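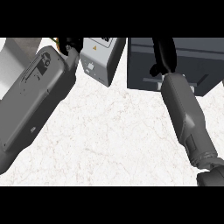
# The marble worktop that never gets wiped

Seven in the morning and Colleen Kennedy is already on attempt 31. She has a headset pushed up on her forehead, a mug going cold, and two handheld controllers that she puts down only to type. On the screen, two grey arms and a veined white worktop. None of it exists outside the machine under her desk.

"Again," she says, to herself mostly. Presses reset.

This is Cimow, two floors above a tyre fitter's in Brestby, and what they make is examples. Not robots – the robots belong to other people. Examples. Somebody drives a pair of simulated arms through a job, the computer writes down every joint angle and every view, and the whole lot goes off to train a system that will one day, with luck, do the job without a Colleen.

The current batch is called Skelow. Two arms, a bench, a light grey box of a device with a yellow warning triangle on its side, bigger dark box to the right of it. The arms have to work round the pair of them without knocking either. Sounds like nothing. I had a go and clouted the grey one inside four seconds.

"Everyone does," says Kennedy. "You forget the elbow's there. You're looking at the fingers."

## What counts as good

A good example, in her book, runs to 17 seconds or less. No dithering over the approach. No bumping. Grippers come in, do the thing, come out. If she hesitates, the system learns to hesitate, and she has seen it happen: an early model that paused before every single grasp, like a man patting his pockets for his keys. Took them a week to trace it back. It was her, checking the clock.

So now there is a rule about the clock. It's been taken off the wall.

They keep some of the bad ones too. Missed grasps, a late correction, a wrist turned the wrong way and then turned back. Those get a seperate label and go in a folder of their own, as a system that has only seen tidy work has no idea what to do when things go wrong. How many to keep is an argument that was still going on when I left. Kennedy wants more. The customer, Robichaud, wants fewer, and pays by the accepted clip.

The count on the day of my visit: 2,139 accepted. Target for June was higher and she'd rather I didn't print it.

## Why not use a real bench?

They did. There is one in the back room, with a proper arm bolted to it, and it has eaten a good deal of money. On the real bench a decent shift gives 79 usable attempts. Cables snag. Someone has to put everything back where it started, by hand, every time. In simulation you press a key and the worktop is as it was, down to the last vein in the marble, and a decent shift gives 400.

The catch is well known in the trade. Simulated things are too polite. Friction is a number someone typed in. Light behaves. A model brought up only on that can fall to bits when it meets a scuffed box in a room with a window. So Cimow shuffles – the surface changes, the lamps move, the boxes go on at an odd angle or half off the side of the view. The marble is one of several tops. There's a green one that everybody hates.

And some real attempts go in at the end, mixed through. "Like salt," Kennedy says, then looks annoyed with herself and asks if she can have a better line. She can't think of one.

## Hands

What I hadn't expected was how physical it is. Her shoulders ache by lunch. The controllers weigh very little but you hold them out in front of you for hours, and there's no resistance, nothing pushes back when the gripper closes. You do it all by eye. New starters squeeze the triggers so hard they get sore thumbs. She gives them a tennis ball on the first day and tells them to hold it till they've calmed down.

Left arm is her weak one. The log shows it plainly enough, a fraction slower on every reach, so one of the other drivers, who's left-handed, takes over the left-led jobs after dinner. Between them it evens out. Whether the finished system will care which of them taught it is a question for Robichaud, she reckons, and Robichaud hasn't asked.

She pulls the headset down. Attempt 32. The right gripper goes in clean, the left follows it, and then something in her wrist twitches and she swears under her breath and labels it bad.

Keeps it, though. It goes in the folder.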